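Kunine (manipulation method)

Kunine is a training and evaluation method for two-armed household robots working on upholstered furniture. It was developed at the Prurnmont laboratory under Thaís Arruda and is mostly applied to sofa tidying, in which a robot has to deal with loose articles left on a seat without disturbing the seat itself. 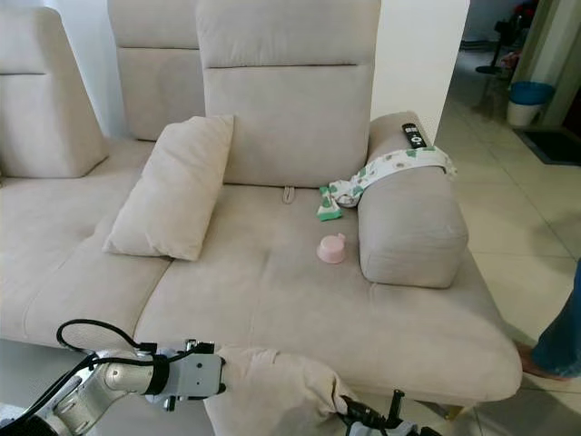 Background

Earlier tidying methods were tested mainly on tables, where a flat, rigid surface makes it easy to separate an object from its support. Sofas are harder. A cushion gives way under load, seams and pull loops look like graspable items, and a cloth in a color close to the upholstery may be segmented as part of it. The Peltonen planner, an older method that assumes rigid support, often closed its fingers on the cover instead of the article lying on it.

Method

Kunine divides each attempt into two stages. In the first, a head-view image is labeled by attachment: every visible region is given a score for how likely it is to move freely. Throw pillows, cloths, remote controls and cups are expected to score high, and armrests and seat cushions low. In the second stage, one arm may hold or press the fabric while the other makes the pickup. Contact with the sofa is allowed - a departure from the Peltonen rules, which counted any such contact as a failure.

The policy is trained by imitation from teleoperated runs. The first training set held 137 runs on 24 furniture layouts, and four layouts were kept back for testing.

Results

On the held-out layouts, Kunine made fewer false grasps on upholstery than the Peltonen planner. The gain was largest for cloths draped over armrests and small for rigid objects, which both methods handled well. Most remaining errors involved folds in the sofa cover that were scored as loose cloth.

Limitations

The labeling stage uses single images and cannot correct itself once an arm blocks the view. Light, low-contrast upholstery remains difficult. A variant named Mudthorpe adds a short test pull before each grasp - this lowers the error rate but makes runs longer.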